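Print this article E-mail to a friend
Search this site: enter keyword
3 comments | 18 shares

Tennis balls, a glass tube and a very patient arm: an afternoon at the Puvmont open day
18 February 2020

The longest line at the Puvmont open day was for a desk in the back hall, where a big screen showed a robot arm going about its business in a simulated room. I had planned to stop for a minute and ended up staying for most of the afternoon.

The project is called Pletoden, and the engineer who leads it was happy to talk between groups of visitors. She grew up in Huenchumán, studied machine control, and came to Puvmont to work on what she calls "the boring end of robotics," meaning picking things up and putting them down again.

"People walk in hoping for a robot that dances," she said. "Then they watch ours try to get a tennis ball into a tube and they can't leave! I've had grown men whispering 'go on, go on' at the screen."

I was one of the whisperers, I'm afraid. There is real suspense in it. The arm has to take hold of the ball, bring it over a narrow opening and let go at the right spot, and you find yourself leaning a little to the left as if that would help. 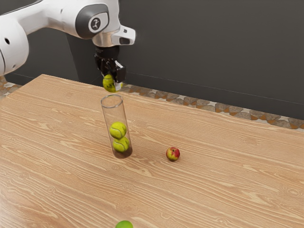

"The tube is mean," she said, laughing. "A bowl forgives you. With a bowl you can be sloppy and the ball still lands where you wanted it. A tube that's hardly wider than the ball doesn't give you anything. If you're a finger's width out, you hit the rim, and then you're chasing the ball across the table."

Why do all this in simulation first? Her answer was practical. A simulated arm can be reset in a blink, and it can practice all night with the building locked. Her team can also move the table, swap the floor or change the light, then see whether the arm still copes. On the day I visited they had 40 runs lined up for the public, and visitors could choose which one to watch next. (A boy ahead of me asked to see only the ones that went wrong. She found him a couple.)

"I love the ones that go wrong," she told me. "A clean run is nice for visitors, but I don't learn much from it. When it misses, I want to know if it saw badly, or gripped badly, or just let go too early - those are very different problems and you fix them in different ways."

I asked about the fruit. She grinned and said everybody asks about the fruit. It is there to give the program something it should leave alone. "A round thing on a table isn't always the thing you want," she said. "My nephew hasn't learned that yet either, and he's two."

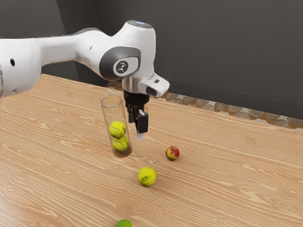

Two balls in the tube and a third on the table, from the Pletoden demonstration.

The next step is a real arm on a real bench, at the workshop Puvmont shares with Dallik, a small firm that builds test stands. She expects that to start in August, and she is looking forward to it and dreading it in equal measure. "Real tennis balls are fuzzy and they squash," she said. "Ours squash too, on paper. We'll see how well we did our homework."

By then another group had gathered and somebody's grandmother wanted to know if the arm could be taught to load a dishwasher. The engineer pulled up a chair for her and began to explain what makes forks so hard. I stayed for that part as well.

Print this article E-mail to a friend
3 comments - Add yours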